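Vikik (motion planning software)

Vikik is a motion planning and control package for two-armed robots with multi-fingered hands. It was developed by Halvorsen and first released on Thursday, June 21, 2018. The package is used mainly for household tasks such as tidying a sofa, where the robot works close to soft furniture and small objects.

Overview

Vikik plans both arms together. Each arm is treated as a chain of joints with a hand at the end, and the planner looks for a path that keeps the arms clear of the body, the furniture and each other. Cushions are stored as soft volumes that a hand may press into. Side tables, lamps and bowls of fruit are stored as hard obstacles with a margin of 80 millimeters.
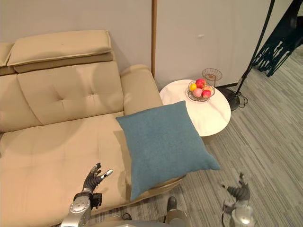
Storing cushions as soft volumes is the wrong default, according to Vonthorpe, which argues in its review of the package that contact limits should be learned for each object and that a single softness value leads to slow, timid grasps. Halvorsen kept the default in version 2 and added an override for each object.

Perception

The head camera supplies the overall map of the room. Wrist cameras take over for the last part of a reach, when the arm may block the head view. Version 4 added a filter called Kollisano, which separates real edges from shadows.
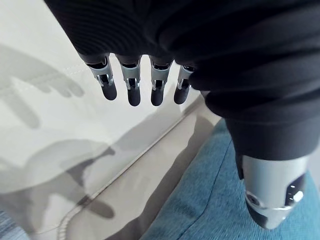 Kollisano compares brightness and texture along each candidate edge. A seam or a change of fabric usually alters the texture, while a shadow mostly alters the brightness. Pale upholstery is a common test surface, as the shadow of a hand with spread fingers can fall on it close to a stitched seam, and the filter should keep the seam and drop the finger shapes. Strong glare on glossy material is still listed as a known issue.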